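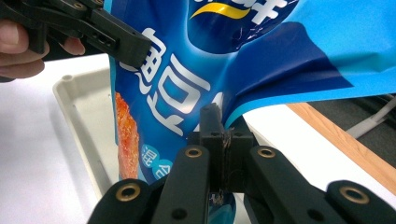

Snack Shelf Gallery: Crisps and Crunchy Things

Print this page | E-mail this page

Aug 20, 2021

Packets from the snack shelf at our Parnwood shop, with a line or two on each. We started the gallery in January, when the imported range moved from the back wall to the front of the shop, and it has grown slowly since then. The shelf now takes up most of the bay beside the till.

The blue bag

Shiny royal blue with a panel of bright sky blue, and large white Chinese characters running down the left half. The snack itself is printed along the edge of the packet – reddish-orange, with a crispy, bumpy surface. There is a yellow swoosh near the top and a small round badge in lighter blue under the big lettering.

Shiny plastic packets like this one crease easily and the folds catch the light, so the lettering can look slanted until the bag is smoothed out. It makes no difference to what is inside.

Finding it in the shop

Blue packets are kept together on the second shelf down, next to the rice crackers. The Brondton branch has a smaller range and keeps everything savoury in one basket by the door. If you want several of the same kind, ask at the counter before you travel, as deliveries to Brondton are less regular.

Storing packets at home

Keep them upright in a cupboard, away from the cooker. Once a bag is open, fold the top over twice and use a clip, or tip what is left into a tin with a tight lid. Crunchy snacks go soft quickly in a damp kitchen.

More packets will be added as the shelf changes. Sweet snacks and biscuits have their own page.

Shares: 700 | Views: 1,334 | Comments: 3

Print this page | E-mail this page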